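Grading a pouring task in a student robotics course
Posted in Classroom Robotics, 6 Aug 2024

Retno Lumenta
Our department offers an elective in which student teams program a two-arm station to pour from a bottle into a cup. Each team submits 100 trials. Two of our 14 teams have asked whether the starting layout must be identical every time. The course guide, adapted from the Saragih workbook, does not say. How do other programs handle this? 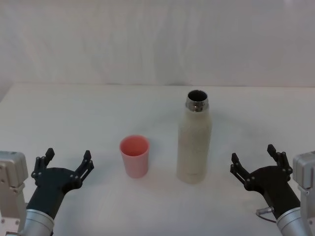 Plakberg
Our program requires a written start condition, and teams may not begin a trial until it is met. Both grippers must be open and clear of all objects. The bottle stands upright with its cap off, to the right of the cup and slightly behind it, as you have it. We then permit small changes in the gap between the two and ask teams to record them — otherwise students tend to tune their program to a single spot. Scores are reported separately for fixed and varied layouts.

Vulton
Use tape marks. It worked for us.

Dendora
I agree with Plakberg on the written condition. Tape is acceptable for the first week, but it should be removed before grading. Please also state in the guide whether a spill ends the trial. We omitted that line in April and received a number of appeals.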